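Bisura cell: set-up and care notes

These notes are for the cell in the Mellavgate workshop where one arm works on an opened desktop computer. They go together with the recordings in the Veko folder. First version by Dalia Luik, corrected 30th May.

What is in the folder

There are 972 recordings. Each has the two views, the fixed camera and the wrist camera, and a short log of the arm. The first 11 were made before the fixture tray was glued, so please do not mix them with the rest.

Before a shift

Lay the computer on its side, open side up, and push it against the stops on the table. Open the processor socket fully – a half-open lever catches on the fingers. Put the processor in its cradle and the memory stick in the long holder. Then run the short homing program and watch the wrist cable during the first big turn. It must hang free.

Care of the gripper

Check the finger screws every 600 cycles, or about once in two weeks. Kęstutis Uibo keeps the right key in the drawer with the Toom spare parts. Wipe the wrist camera glass with a dry cloth only. If a finger is changed, the wrist camera must be calibrated again, and this takes 5 poses of the board.

Known problems

The cradle wears at one corner and the processor can sit a little turned. Gonçalo Peixoto will print a new one in July. Loose cables in the case should be moved away from the socket by hand before the start.

Questions about the log format go to Olga Carrilho.
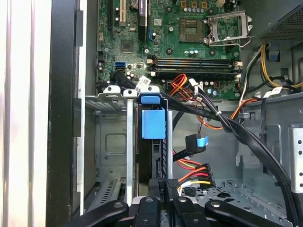
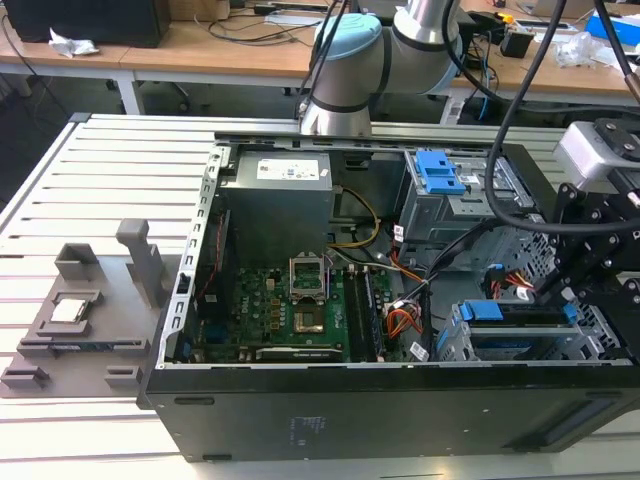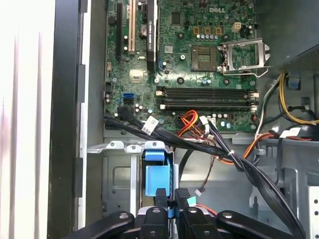
All three views: the opened computer with the processor socket empty and its load plate up.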